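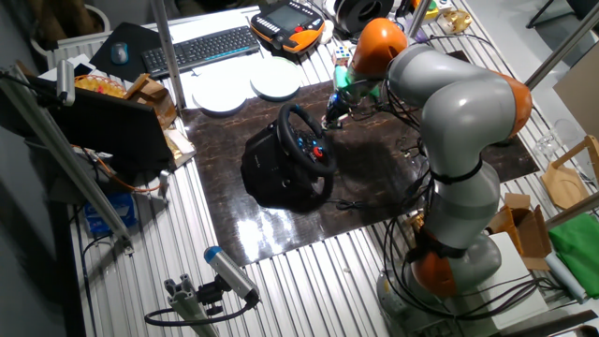 Force feedback wheel pulls left on straights after recalibrating

Posted by Malachy Horgan in Sim Racing Hardware

I have a belt-driven wheel base, bought used, with a round rim. Since I reran the calibration in the Varnex control panel, the wheel sits two or three degrees left of center at rest. In game the car tracks straight only if I hold a small right input. Rotation is set to 900 degrees in both the driver and the game.

What I have tried so far:

Unplugging the USB cable and power for ten minutes.
Deleting the driver profile and making a new one.
A different USB port, directly on the motherboard and then through a powered hub.
Setting the deadzone to 3 percent. This hides the problem on straights but makes small corrections feel vague.

The raw axis value at rest reads 227 counts off the midpoint. It is the same number every time I boot, so I do not think it is noise. Force feedback strength is at 85 percent. Is this a calibration problem or a worn sensor? I would prefer not to open the base if it can be avoided.

2 replies 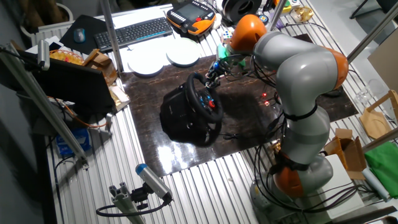
Sinéad Ó Súilleabháin
Member, 3,039 posts

A constant offset that survives a reboot is a stored center value in most cases. A worn sensor usually gives a reading that wanders or jumps, and you would see a different number each time.

Most belt-driven bases find their end stops at power-on by turning fully one way and then the other, and take the midpoint as center. If anything loads the rim during that sweep, the midpoint comes out wrong. A hand resting on it is enough. So is a cable that goes tight near full lock.

Do the following in this order.

1. Close the game and any telemetry software. Ilum and similar overlay tools can hold the device open and block a write to it.
2. Disconnect power and USB. Check that the rim is seated squarely on the quick release. Two degrees of play there looks exactly like a center offset.
3. Turn the wheel by hand to both stops and feel for any difference in resistance.
4. Reconnect power, then USB. Keep your hands off until the sweep finishes.
5. Open the control panel and read the raw axis without running calibration. Write the number down.
6. If it is still off, set the rim level with a small spirit level across the top and use the manual center command. Save to the device, not only to the profile.

On some firmware versions the profile save and the device save are separate buttons, and the profile one is lost when the base loses power. That would match what you describe.

Put the deadzone back to zero before you test. With it enabled you cannot tell whether the center is right.

If the raw number is under 20 after step 6 and the car still pulls, look at the game. Several titles keep their own calibration per device ID, and it does not update when the driver changes. Remove the controller in the game menu and add it again – editing the existing entry is not always enough.

Kevin Ó Néill

had the same on mine, it was the belt. one tooth off after the previous owner changed it. mine was a lot more than 3 degrees though. Also check your desk clamp, if the base is twisted on the desk you get used to it and then everything looks crooked

Malachy Horgan

Reporting back. Step 3 was even in both directions. The raw value was unchanged after step 5. I then found the device save button, which is on the second tab under Advanced, and used it after centering manually. Raw value at rest is now 4 and it held through two power cycles. The game still had a slight pull until I removed the controller and added it again.

Kevin, I have left the belt alone for now. The clamp was fine.

Sinéad Ó Súilleabháin
Member, 3,039 posts

Four counts is normal. Export the profile while it is good, and note the firmware version next to it, as an update may clear the stored center.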